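Sim notebook – Qureshi counter task, left arm overshoot
March, picked up after lunch

Left arm went past its stop again in the Rakavow build, episode 77. Log says the height limit on the gripper got ignored for up to 426 steps, then came back by itself (great, my favorite kind of bug). Replayed the batch with the head view on.
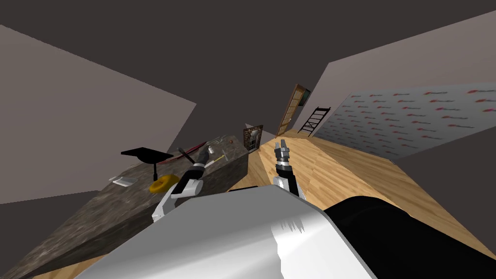
1. Cluttered counter
Gripper is low over the stone with the little bottle right there. I reloaded the old limits file from Gradley and ran it again with the knife layout – same fault flag, same joint.

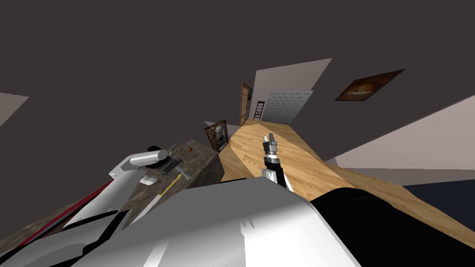
Knife layout. Left gripper just above the block, near the handle.

So it isn't the layout! Next I suspected the glass, as its collision mesh was redone last month and I never trusted it.

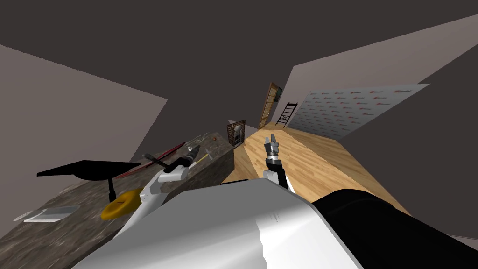
2. Glass mesh
Swapped the old mesh back in and the flag still came up. Crossing that one off. Last go was with the small brown ball, right arm parked fingers up, safety margin set to 100. 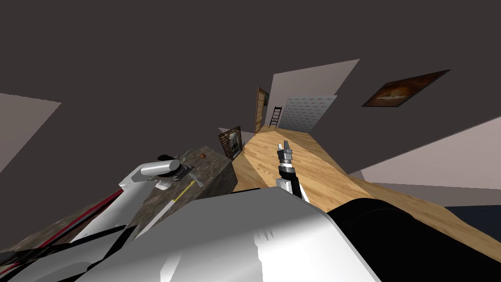 3. Where I left it
Citanico patch 1299 touches the limit check, and I want it rolled back before anyone sends this policy to the real arm. Hardware stays locked out till then, please! Rerun 77 first.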